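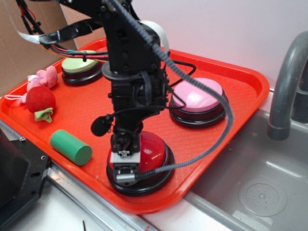
April, 7:40 a.m., workshop notebook, Skusisville estate

Back on the door-entry panels this morning, with coffee, and I want to get the reasoning down while it's fresh, as Karabo Hendricks will be picking this up when I'm over at Prasgate. The old Bilgin panels have done us proud, but we're down to our last few spare keypads and the supplier wants a minimum order I can't square with the repairs budget. So the question for the landing and lobby sets is what the tenants will press. I keep coming back to big domed buttons like the red one in the tray, with that wide black base around it, and I'd be glad to have the pink and the pale green as well so that each use gets its own color. Red for help, pale green for door release, pink for calling the office. Yesenia Solís thinks pink will fade on the south-facing lobbies and she may well be right, so let's put one in a window and leave it there until summer.

Now the money, which I promised to write out properly this time. A full replacement panel comes to 2,394 fitted, and that's before anybody has touched the wiring behind it. Keeping the old housing and changing only the faceplate and buttons comes to 1,000 a door, with our own people doing the labor. We have 73 doors on the list. I'd love to do them all the same way, but the ones on the older blocks have such shallow back boxes that I don't believe a deep button will go in without a spacer, and I'd like us to measure those before anyone orders a thing. (Karabo, the depth gauge is in the second drawer, under the sandpaper.)

Solbridge sent over their quote for the maintenance side and it's a friendly enough document — a bit vague on call-out times, though. I've asked them to say in hours what they mean by "prompt." If they can't, I'd sooner keep the call-outs with us for another year and look again once the faceplates are in.

Yesenia also made a lovely point at the residents' tea, that several of the older tenants press with a knuckle or the side of the hand, and the little square keys on the Bilgin sets are hard going for them. I hadn't written that down anywhere, and it ought to be in the spec. Adding it now, along with mounting height, which we still haven't agreed on.

To do: back box depths on the older blocks, spacer samples, chase Solbridge, ask the office who answers the lobby call line after five.

Print this page
E-mail this page
Last updated: April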